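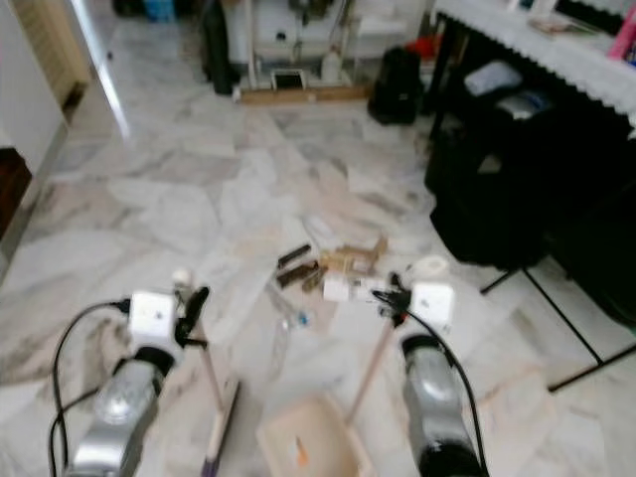

4. Setting up the two-arm sweep task in Hustell

The sweep task ships with Hustell and uses three parts of the software: the floor segmenter, the grasp monitor and the Trình planner. Set them up in that order, with both arms powered and the task paused. Start with debris of mixed sizes. Cardboard pieces, a clear plastic bottle lying on its side and a couple of dark sticks in front of the dustpan make a good first load, as clear plastic is the item the segmenter misses most often on a shiny floor. Put the broom in the left gripper and the dustpan in the right before you continue.

4.1 Floor segmenter

1. Open the Perception tab and select Head camera.
2. Set Surface to Polished stone. The default, Matte, treats reflections as objects.
3. Press Learn floor and keep people out of view until the bar is full.
4. Look at the overlay. Floor should be green, debris yellow, and tools blue.
5. If veins in the stone show up yellow, raise Minimum height one step at a time until they turn green. Stop there. Going further will hide thin scraps of paper.

Note: The learned floor is saved per room. If you move the robot to another room with the same tile, run step 3 again anyway. The light will be different.

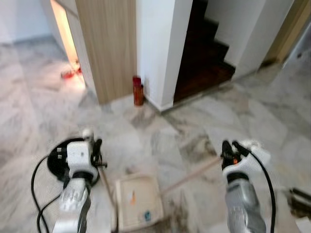 4.2 Dustpan tracking

The planner needs to know where the front lip of the dustpan is, and it works this out from the grasp pose and the handle length you enter.

1. Open Tools and choose Dustpan, long handle.
2. Enter the handle length in mm, measured from the grip point to the tray. For the Batau dustpan in the starter kit this is 300.
3. Press Find lip. A white line is drawn across the front of the tray.
4. Check that the line sits on the lip. If it floats above the tray, the grip point has slipped. Open the gripper, reseat the handle and repeat step 3.
5. Set Contact force to Low for stone or tile, Medium for wood.

Caution: Do not run Find lip while the broom is touching the tray. The arm will push against its own tool and trip the force limit.

Debris already inside the tray is ignored once the lip is found. If it keeps turning yellow, the tray mask is too small. Increase Tray margin and save.

4.3 Emptying into a bucket

The empty step is off by default. Turn it on only after the sweep runs cleanly.

1. Place the bucket where the head camera can see its whole rim.
2. In Targets, press Add and click once inside the opening.
3. Set Approach height to 100 mm above the rim. Less than this and the tray may catch the edge on the way over.
4. Set Tilt hold to 3 seconds.
5. Run Preview. The planned path is shown without moving the arms.
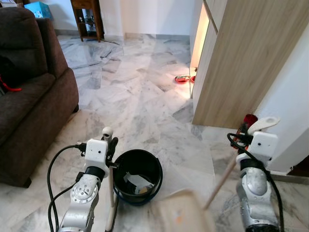 If Preview stops with "No path", the planner has most likely found that the two long handles would cross. Turn on Park broom, which moves the broom arm outward before the tray is lifted. You can also move the bucket closer to the arm that carries the dustpan — usually that is enough.

Note: Assign tools by arm in the Targets page every time you swap them. The planner does not detect a swap, and it will tip the broom over the bucket if the setting is old.

4.4 Grasp monitor and wrist cameras

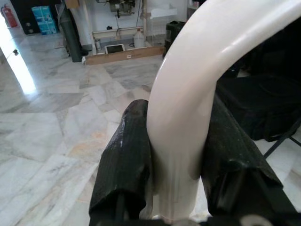 Section author: Janka Machala
Checked by: Nivaldo Macedo
Last changed: 21/08/2020

The grasp monitor compares the wrist view with a reference taken when the gripper closes. It pauses the task if the held part moves.

1. Close the gripper on the part and press Take reference.
2. Draw the watch area over the fingers and the held part only. Leave the background out.
3. Set Slip limit to 3 mm.
4. Turn Auto exposure off if there is a window or glass door in view.
5. Repeat for the other wrist.

Caution: Taped or padded fingers change shape with use. Take a new reference after replacing the tape, or the monitor will report slip on every grasp.

When both monitors show Ready, save the setup under a new name and go on to section 5, First run.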